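Dedow Robotics Notes
@dedow_notes

Spent Friday morning with the new good practice guide for testing grippers in simulation. 128 pages. I have opinions, sorry in advance.

1/ The headline rule: run 600 simulated picks before you touch the real arm. Fine. Why 600? The guide doesn't say. Bamach used 200 in their May draft and didn't explain that either.

2/ "The test object shall be representative." Of what? A plain purple block on a dark table is easy to see and easy to grab. Try a half-crushed carton with tape hanging off it.

3/ Henryk Głowacki asked at the Candudia meeting who checks the friction values. Long silence - then someone said the supplier does. The supplier of the gripper, that is. Marking their own homework.

4/ Credit where due, section 6 is decent. Log every failed grasp, keep the settings with the log, don't delete the ugly runs. I'd sign that today.

5/ But a pass in simulation still counts towards the final score. Mazurek got most of their marks that way and I've yet to see a real floor test from them.

6/ And "fingers open and clear of the object at the start of each run" is a start position. It's filed under safety. Who is it keeping safe?

7/ Comments are open, so send some. Mine came to 310 words, mostly about friction.

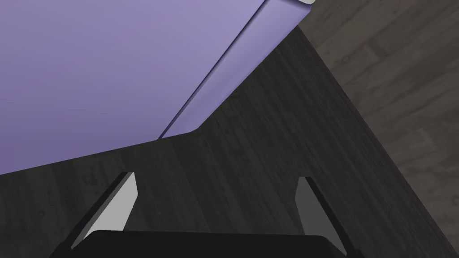

8/ If anyone has the reasoning behind the 600, post it and I'll read it. Until then I'm treating it as a guess with a page number.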